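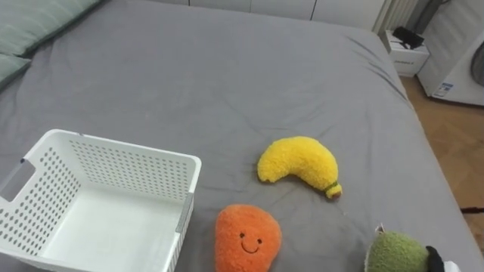

Pond isolates, plate day - 7/4/19

Well, the Pokimstead mud has delivered! Katia Ferraro and I pulled the plates out of the 25 degree incubator first thing and there is growth on all but two of them, far more than I dared hope for after the sad lot we got from the gravel pit. Lots of small cream colonies, a few spreading ones that have swallowed their neighbours, and on the low-nutrient agar a really lovely deep violet one with a wrinkled edge. I have been grinning at it all morning.

Picked 29 colonies in total and restreaked each onto fresh plates. Labels run P1 to P29, written on the base and not the lid (I know, I know, I learned that in July last year). The violet one is P17. Please don't borrow that plate without telling me.

Gram stains on the first 10 done before lunch. Mostly negative rods. P4 is a fat positive rod with what look like spores, so probably a Bacillus of some sort, and P9 is either mixed or I over-decolourised it. Will repeat P9 from the restreak.

DNA from P17

Couldn't wait, so I scraped what I could from the original colony and ran the Dunow bead prep on it. Six minutes of beating this time, where the sheet says four. Wiebke Sperling thought the tough outer layer might be why her own violet strain gave her so little, and I think she's on to something, as the lysate went properly stringy. Eluted in 50 microlitres of warm buffer. Ratio at 260/280 was 1.84, very happy with that.

Ran a bit on a gel: one bright high band, hardly any smear. Then 16S PCR with the usual pair of primers. Clean product at the expected size, blank was blank. Hooray.

The cleaned-up product went off for sequencing from one end only. Wiebke had an earlier test read back from the same kind of mud, 769 bases after trimming, and it was plenty to get down to genus, so one end will do for now. If P17 looks odd we can pay for the other direction and start talking about a whole genome.

Odds and ends

The Manix shaker is drifting again. Set to 180, and by my stopwatch count it was doing roughly 165. Fine for overnight cultures but don't use it for growth curves until it has been looked at.

Opened a new bottle of the Delacroix agar. It sets softer than the old stuff, so the loop digs in if you press. I'd go up to 16 g per litre for streak plates.

Katia wants to try P17 at 15 degrees as well as 25 to see whether the colour gets stronger in the cold. Great idea - set up two plates of each plus a pair in the dark, as light might matter too.

Still to do: restain P9, glycerol stocks of everything that comes up pure, Gram stains from P11 onwards, pour more low-nutrient plates (down to one sleeve).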